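로봇 공개 시연회에 다녀와서 정리한 공유기 선 정리 요령

살림 요령 적는 곳에 로봇 이야기를 쓰게 될 줄은 몰랐다. 지난주에 Komolance라는 회사가 공개 시연회를 연다고 해서 다녀왔다. "집 안의 자잘한 배선을 로봇에게 맡기세요"라는 안내문에 끌렸다고 하면 거짓말이고, 얼마나 과장인지 보고 싶어서 갔다.
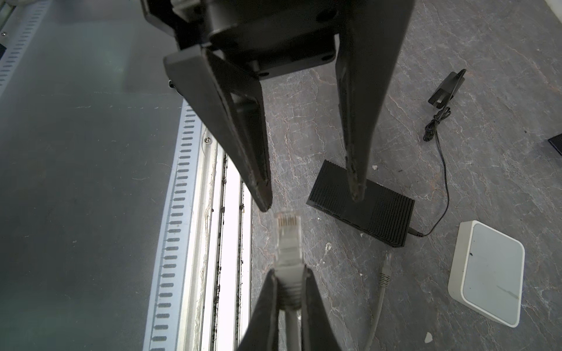 입장은 무료였고 설명은 길었다. 시연을 맡은 Donal Hanrahan 씨는 사람 좋은 엔지니어였는데, 질문마다 "현재 단계에서는"이라는 말을 붙였다. 현재 단계에서는 선을 고르는 데 시간이 걸리고, 현재 단계에서는 꽂는 동작이 늘 성공하지는 않고, 현재 단계에서는 옆에 사람이 있어야 한다고 했다. 그러면 그 사람이 꽂으면 되지 않나. 내가 그렇게 물으니 웃으면서 좋은 질문이라고만 했다.

작업대 위에 나온 물건은 우리 집 거실장 뒤와 별로 다르지 않았다. 회색 랜선, 하얗고 네모난 작은 공유기, 윗면에 골이 파인 검은 어댑터와 거기 달린 가는 전원선. 로봇 손가락이 랜선을 집어 플러그가 위로 서게 잡고 있는 모습은 솔직히 볼만했다. 손가락 가장자리가 꽤 긁혀 있는 걸 보니 새것을 꺼내 놓고 하는 쇼는 아닌 듯해서 그 점은 점수를 줬다. 다만 볼만한 것과 쓸만한 것은 다른 이야기다.

내가 시계를 들여다본 차례에는 랜선 하나를 집어서 꽂는 데 11분이 걸렸다. 중간에 한 번 멈춰서 Hanrahan 씨가 노트북으로 뭔가를 고쳤다. 같이 줄을 섰던 Glenys Ruddock 씨는 뜨개질하는 분인데 손가락 움직임이 섬세하다고 무척 감탄했다. 나는 감탄까지는 못 했다. 우리 어머니는 안경도 안 쓰고 금방 꽂으신다.

그래도 구경하는 내내 남이 선 다루는 걸 보고 있으니 우리 집에서 잘못하던 것들이 떠올랐다. 돌아와서 거실장 뒤를 다 꺼내 다시 정리했고, 그때 적어 둔 것을 옮긴다. 로봇은 없어도 된다.

준비물

마른 수건 한 장, 벨크로 끈, 마스킹 테이프, 유성펜, 손전등. 케이블 타이는 권하지 않는다. 한번 조이면 가위로 잘라야 하고, 그러다 선 피복까지 자르는 사람을 여럿 봤다. 내가 그중 하나다.

뽑기 전에 이름부터

선을 뽑기 전에 양쪽 끝에 마스킹 테이프를 깃발처럼 접어 붙이고 이름을 쓴다. "모뎀→공유기", "공유기→TV" 정도면 된다. 한쪽에만 붙이면 반대쪽에서 다시 헤맨다. 회색 랜선이 두 개만 되어도 끝부분은 똑같이 생겼다. 시연회에서 로봇이 선을 어떻게 구분하느냐고 물었더니 위치를 미리 알려 준다고 했다. 그 정도면 마스킹 테이프가 낫다.

휴대폰으로 뒷면 사진도 한 장 찍어 둔다. 공유기의 인터넷 입력 단자는 색이 다르거나 따로 떨어져 있는 제품이 많지만 그렇지 않은 것도 있다.

랜선 플러그 다루기

랜선 끝의 투명한 플러그에는 얇은 걸쇠가 달려 있다. 이걸 꾹 누른 채로 뺀다. 선을 잡아당기면 안 된다. 걸쇠 위에 고무 덮개가 있는 선은 덮개가 오래되면 딱딱해져서 잘 안 눌리는데, 그럴 때는 엄지손톱보다 플라스틱 카드 모서리로 누르는 편이 수월하다.

꽂을 때는 딸깍 소리가 날 때까지 민다. 소리가 애매하면 살짝 당겨 본다. 빠지면 걸쇠가 부러진 것이다. 걸쇠 부러진 선을 테이프로 붙여 쓰는 분들이 있는데, 나도 두 해 동안 그렇게 쓰다가 결국 바꿨다. 인터넷이 끊길 때마다 통신사에 전화해서 화를 낸 것이 지금도 좀 미안하다.

금색 접점은 손으로 만지지 않는다. 먼지가 앉았으면 마른 붓으로 턴다. 물티슈는 절대 쓰지 말 것.

플러그 바로 뒤에서 선을 꺾지 않는다. 벽에 붙은 가구라면 앞으로 조금 당겨서 선이 둥글게 돌아갈 자리를 남긴다. 나는 손가락 네 개가 들어갈 만큼 띄웠다.

어댑터 자리

어댑터는 쓰는 동안 따뜻해진다. 수건이나 책 밑에 두지 말고, 다른 어댑터와 포개지도 말고, 평평하고 단단한 곳에 하나씩 놓는다. 윗면에 골이 있는 제품은 골 사이에 먼지가 잘 낀다. 플러그를 뽑고 식힌 다음 마른 칫솔로 골을 따라 쓸어 주면 된다. 면봉은 털이 남아서 별로였다.

남는 전원선은 느슨하게 감는다. 팽팽하게 감아서 묶어 두면 어댑터에서 선이 나오는 목 부분이 먼저 상한다. 벨크로 끈은 한 군데만, 손가락 하나가 들어갈 정도로 헐겁게 묶는다.

어댑터에도 이름을 붙인다. 모양이 맞는다고 아무 기기에나 꽂으면 안 된다. 뒷면에 적힌 V 숫자는 기기와 같아야 하고 A 숫자는 기기가 요구하는 값 이상이어야 한다. 플러스 마이너스 극성 그림도 같이 본다. 숫자가 지워져 안 보이면 나는 버린다.

공유기 놓는 곳

바닥과 철제 선반은 피한다. TV 뒤에 숨기는 집이 많은데 보기에는 깔끔해도 신호에는 좋을 것이 없다. 흰색 공유기는 손때가 금방 탄다. 전원을 끄고 살짝 적셔 꼭 짠 천으로 윗면만 닦고, 단자 쪽은 마른 천으로만 닦는다.

다시 켜는 순서는 모뎀 먼저, 불이 안정되면 공유기. 한꺼번에 켜도 되는 집이 있고 안 되는 집이 있다. 우리 집은 안 된다.

그래서 로봇은

시연 끝에 가격 이야기가 나왔다. 가정용은 아직 정해지지 않았다고 했고, 연구실용은 따로 문의하라고 했다. Adesuwa Mohammed 씨라는 분이 손을 들고 고장 나면 누가 고치느냐고 물었는데, 답은 방문 수리를 준비 중이라는 것이었다. 방문 수리 기사가 올 거면 온 김에 랜선도 꽂아 달라고 하겠다.

공장에서 같은 선을 하루에 400번 꽂는 일이라면 이야기가 다를 수 있다. 그쪽은 내가 모르는 분야니 말을 아끼겠다. 하지만 가정집에서 랜선을 새로 꽂는 일은 이사할 때와 청소할 때뿐이다. 내가 이번에 거실장 뒤를 전부 정리하는 데 걸린 시간이 먼지 닦는 것까지 합쳐 약 18분이었다.

11월에 시연회를 한 번 더 한다고 한다. 그때는 콘센트 뒤쪽처럼 좁은 곳에서도 보여 주겠다고 했으니 시간이 되면 또 가 볼 생각이다. 탁 트인 작업대 위에서 되는 것과 소파 뒤에서 되는 것은 다르고, 나는 소파 뒤를 보고 싶다.

덧붙임. 벨크로 끈을 어디서 샀느냐고 묻는 분이 있어서 적는다. 동네 철물점에서 롤로 된 것을 사서 잘라 쓴다. 낱개 포장은 비싸다. 폭이 넓은 것은 반으로 갈라 써도 잘 붙는다.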